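Teaching by demonstration (robotics)

Teaching by demonstration is a way of getting a robot to do a job by showing it, so that you don't have to write out every movement in code. I've been doing it on and off for years, and I still think it's the most fun you can have with a robot arm!

Hand guiding

The oldest method. You take hold of the arm, push it through the motion, and it records where its joints went. It's lovely for slow, simple paths (painting, wiping, that sort of thing). It's less good when your own hands get in the way of the cameras -- mine always do.

Remote control

Here the person stays clear and steers from a distance, with a joystick, a handheld tracker or a smaller copy of the arm. The Hoten rig is the one I learnt on, and it took me 50 tries before I stopped knocking things over. Jocelyn Fajardo, who taught me, used to say you should move as if you were stirring hot soup.

Picking blocks out of a bin is a favourite exercise. Long blocks are harder than cubes, because they end up lying across one another and the fingers have to come in at a sensible angle. 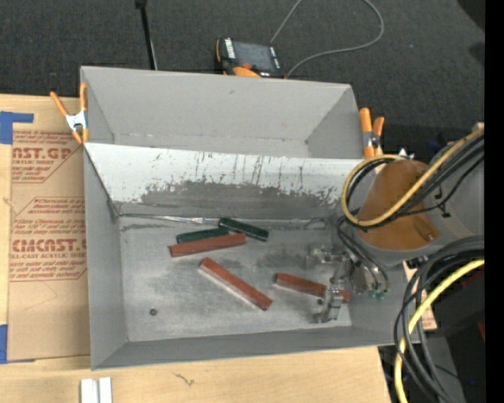

How many demonstrations?

It depends on the job, which is an annoying answer, I know. The Piltness block set has 1,643 recorded runs, but I've had a decent result with 100 on a single easy task. Variety matters more than the total, in my experience -- shuffle the blocks, start the arm somewhere new, and keep a few runs where you fumble and then recover.

Common problems

Pauses are the big one. If you stop to think, the robot learns to stop too, and it may never start again. Two people steering in different styles can also muddle it, so I label every run with the operator's name.

See also: Ďurica method; Galinix recorder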